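Lernness Community Help > Home and Laundry > Socks and knitwear

Chunky knitted socks keep going baggy at the cuff

Ecaterina Iordache
Posted in January

Hi all, hoping somebody has cracked this one. I've got a drawer full of thick knitted socks, the sort with a ribbed cuff and a bit of a pattern on the foot, and after a few months they all go the same way. The foot is fine, the heel is fine, but the top flares out and won't grip my leg any more, so by lunchtime it's round my ankle.

I wash them at 30 with everything else, then roll each pair into a ball and turn one cuff over the other to keep them together. My sister reckons the balling up is what does it. I always thought it was the wash! Is there a better way to fold them, and can I rescue the ones that have already gone? I don't want to bin them – two pairs were knitted for me and I'd feel awful.

Zadon_Mo

Mine all do that. I just buy new ones in the sales.

Bello Effiong

Your sister's right, I'm afraid. Turning the cuff over leaves it stretched round the whole bundle for as long as it's in the drawer, and wool doesn't always spring back. I did the same for years and ruined some lovely ones.

What I do now is lay one sock flat on the bed, smooth the ribs so they run straight, and put the other on top. Then fold the toes up to the heel, fold the cuff down over that, and stand the little packet on its edge in the drawer. I had a big sort out on Sunday and it took me 45 minutes with the radio on, so it's not much of a chore (the odd ones took longer than the pairs, as usual).

For the baggy ones, soak just the cuff in lukewarm water, squeeze it in a towel, don't wring it, then push the ribs together with your fingers so they're narrower than you want. Dry flat, well away from the radiator. It won't be like new but I've had 4 out of 5 come back well enough to wear. If a cuff is really past it, run a bit of thin knitting elastic through the inside, just under the edge. Godico do a clear one that doesn't show, and it's easy enough even if you hate sewing – I do.

One of mine on the bed.
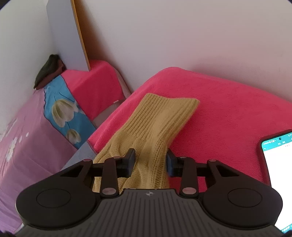 Mustard sock with a ribbed cuff, on the red blanket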